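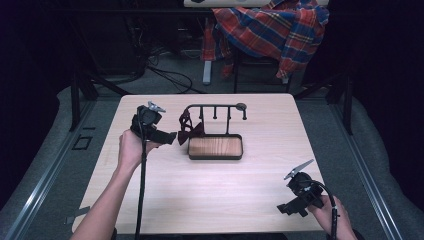 Jundotton diary: the accessories month

Hello again! I promised more pictures from the Jundotton sessions, so I've put up a little page for January. For anyone new, we're gathering examples of fiddly everyday jobs, done by people holding a pair of hand-held grippers, and the learning system gets the lot at the end. My target was 200 good takes, split between me and Mélanie Wong (she's much steadier than I am, annoyingly).

The black valet stand and the maroon bow tie
Bow tie on the left end of the bar, a gripper in each hand, cables trailing off the table. I've grown oddly fond of this stand — it has three little pegs and a wood-lined tray, so there are plenty of places to ask for things to be put. Fabric is the hard part. A mug keeps its shape when you pinch it and a bow tie really doesn't, so we start it somewhere slightly different on every take and try not to fall into a habit.

We got through 60 takes before lunch on our best day, then threw out 7 where I'd rushed the grab. Maëlle Thibodeau goes through them all afterwards and she's strict about it, quite rightly! She wants slower approaches from me and a clear pause before each let-go.

Next up is socks, in pairs, which Mélanie has already bagged the first go at.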